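October 21, 2025. Notes from the Drolero visit, typed up fast before I lose the thread.

She runs the teaching side at Drolero – the people who spend all day showing robots what to do. I got an hour, a bad coffee and a chair with one arm. Didn't tape it. Quotes are from my notebook, checked with her by email afterward.

First question, the obvious one. By hand or by remote?

"Both. Depends on the day and depends on the cloth."

By hand means you take hold of the arm itself and push it through the motion. Joints go slack, you steer. Fine for a drawer, fine for a lid. For laundry she's less keen. "Your own hands get in the way. You're standing where the sock needs to go." So most of the fabric work is remote: operator sits down with a pair of leader arms, small ones, and whatever they do the big arms copy. The leader arms came from Trutwood. The software that lines up the recordings is called Rurotance, and she has opinions about it that she asked me to leave out.

How long to train a person on it? Longer than I guessed. Four days before she keeps anything they record. "First day everyone grabs too hard. You can't feel the cloth through the leader, so you squeeze. Second day they go slow. Painfully slow. And slow is bad too, the robot learns the dithering right along with the sock."

Dithering was her word for it and it came up a lot. An operator stops to think, the arm hangs there, and the pause goes in the recording. Some get trimmed. Some don't. She has thrown out whole afternoons.

I asked for numbers. Since August they have 388 sock demonstrations she's happy with. Some 39 more sitting in a folder marked "maybe". She hasn't opened the folder in a while.

Why socks at all?

"Because they're awful." Laughs. "A shirt has corners, sort of. A towel definately has corners. A sock is a tube, it twists, and the cuff folds over on itself so you pinch two layers when you wanted one." Ribbed ones are easier to pick up in her view, patterned ones easier for the cameras. She buys them in mixed packs and won't let anybody on the team match them up too neatly beforehand.

What does a good demonstration look like, then. She thought about it. Approach from above, close on the cuff, lift straight, wait for the swing to die down, only then bring the other side in. Her operators call the wait "the hang". New ones skip it. The cloth is still moving, they go chasing after it, and that's two bad seconds the robot will copy forever.
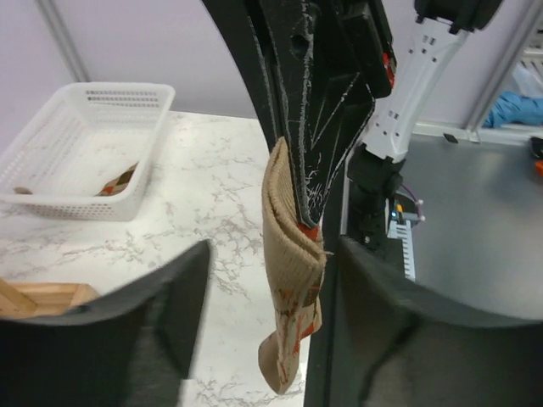 *Sock held by the cuff over the work table, more fabric in the basket. Wrist camera view.*

We talked about the wrist view for a while. Operators love it for the last inch and hate it for everything else. "You see the cuff beautifully. You have no clue where your elbow is." They used to switch views mid-task, now both are up the whole time, side by side.

Does she ever do it herself? Yes, mornings mostly. Says she's third or fourth best in the room and fine with it. The best one used to edit film, which she thinks matters and can't prove.

And mistakes – keep or toss? Here she got quite animated. Drops stay in if the operator goes back and picks the thing up again properly. "I want the recovery. I'll take an ugly one with a recovery over a pretty one." A drop with nothing after it gets tossed. They had a long argument with Dawber over this, who share the data and wanted only clean runs. Ended in a split: Dawber gets the clean set, Drolero keeps the lot.

Last thing I asked was what she'd change. Chairs, she said, then the leader grips, wich are too small for anyone with big hands. And more baskets, different shapes, different heights. The arms have got used to reaching in over one kind of rim.

To follow up: pedal for pause and resume, does it work yet? Ask about gloves next.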